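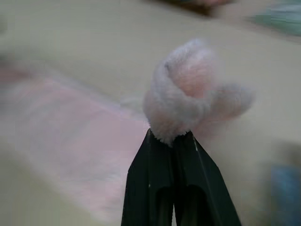 Page last updated: May 10, 2019

Search the help pages Go

Dimance Self Storage, Godstead
Frequently Asked Questions

RENTING A UNIT

What sizes do you have?

Units run from closet size up to a double garage. Most people moving out of a one-bedroom apartment fit into a 5 x 10. A two-bedroom house usually needs a 10 x 15, or a 10 x 20 if you have a lot of garage things. If you are between sizes, take the smaller one first and pack it to the ceiling. We can move you up later without a fee as long as the larger size is open that day.

How long do I have to rent for?

One month is the minimum. After that you are month to month. We don't do weekly rentals.

Can I pay for a year up front?

Yes. A 10 x 10 on the ground floor of the Russo building is $1025 for the year when paid in one payment. Prices for other sizes are on the rate sheet at the front desk. A yearly payment is not refundable after the first 30 days, but you can transfer what is left to a different unit.

What do I need to bring to sign the lease?

A government photo ID and a form of payment. We also need a mailing address that is not the storage unit, and a second contact person with a phone number. The second contact does not have access to your unit unless you write them in on page 2 of the lease. This causes more arguments at the desk than anything else, so please read that page before you sign it.

Can a business rent a unit?

Yes. Bring something with the business name and address on it. You can receive deliveries at the loading dock if you are there to sign. Our staff will not sign for packages or hold them in the office.

Do you require insurance?

Yes. Your homeowner's or renter's policy may already cover things kept in storage. Bring a copy of the page that says so. If you have no coverage we will add a basic plan to your monthly bill. The basic plan pays up to $2000 per unit and does not cover cash, jewelry, furs or anything with a license plate.

ACCESS

What are your hours?

Gate hours are 6 a.m. to 10 p.m. every day. Office hours are 9 to 5:30 Monday through Saturday. The office closes for lunch on Saturdays, usually 12:30 to 1.

Can I get 24-hour access?

Only in the outdoor rows on Narker Street, and only if you have had a unit with us for six months with no late payments. Ask Larysa Pasichnyk in the office for the form.

My gate code isn't working.

Press the star key first, then your code, then the pound key. If the keypad beeps three times the code has been turned off, which nearly always means a payment didn't go through. Call the office. After hours you can pay by phone through the automated line and the code will come back on in a few minutes.

If the keypad does nothing at all, try the one at the Narker Street entrance.

Do you keep a key to my unit?

No. You supply the lock. We sell disc locks in the office, or you can bring one from home. One lock per door. If you lose your key we can cut the lock off once you show ID, and there is a charge for that.

Is the freight elevator open to everyone?

Yes, during gate hours. Please don't prop the doors. There are flat carts and two-wheel dollies by the elevator on the ground floor. Bring them back down when you finish -- the third floor tends to collect them.

WHAT YOU CAN AND CAN'T STORE

What is not allowed?

No food other than sealed cans. No live plants or animals. No gasoline, propane, paint thinner, fireworks, ammunition or car batteries that are not in a car. No tires, except a set of four that goes with a vehicle you own. Nothing stolen. Nobody may sleep in a unit.

Can I store a lawn mower?

Drain the gas and oil first. The same goes for snow blowers, chain saws and generators.

Can I store a mattress?

Yes. Put it in a mattress bag and stand it on edge along the wall, with nothing leaning on it. Bags are sold in the office in twin, full, queen and king.

What about a piano?

Ground floor only, and please tell us the day before. Ihor Hutsuliak runs the loading dock and will keep the wide door clear for you. We don't move pianos ourselves. An upright will probably need tuning when it comes out, even from a heated unit.

Are the units heated?

The Russo building is kept between 55 and 80 degrees all year. The outdoor rows are not heated or cooled. Don't keep photographs, records, leather or electronics in the outdoor rows over a summer.

Can I put in shelves?

Freestanding shelves are fine. Don't screw anything into the walls, which are sheet metal and are shared with your neighbor. Leave a gap of a few inches behind the shelves for air.

Can I run a cord from the hallway outlet?

No. Those are for cleaning equipment.

BILLING

When is rent due?

On the date you moved in. If you moved in on the 31st, it is due on the last day of the month. There is a five-day grace period, then a late fee.

What happens if I fall behind?

Your gate code is turned off after the grace period. We call you and your second contact. After 30 days we send a certified letter, and after 60 the contents can be sold. We would much prefer to work out a payment plan. Call Senyo Opoku, who handles accounts, before the letter goes out and not after.

Why did my rent go up?

Rates are reviewed every March. You get a letter 30 days before any change. If you prepaid for the year, the new rate starts when your year is over.

MOVING OUT

How much notice do I give?

Ten days, in writing or by email. A phone call doesn't count as notice.

What condition should the unit be in?

Empty and swept. Brooms are in the closet next to the restroom. Take your lock with you. Until the lock is off, the unit is still rented and you will still be billed. Anything left on the floor is charged as hauling, including "free" couches left for the next person.

Can I use your dumpster?

No. The county transfer station takes furniture and mattresses. The office has a sheet with their hours.

Do I get money back for the rest of the month?

We don't prorate the last month. The $10 gate deposit is mailed to the address on your lease, so update it before you go.

OTHER

How long have you been here?

The outdoor rows opened in 2000. The Russo building was added later, after the furniture warehouse closed.

Who do I talk to about a problem?

Start with the front desk. If it isn't settled there, ask for the manager, Oluwatosin Okonkwo. She is in most weekday mornings.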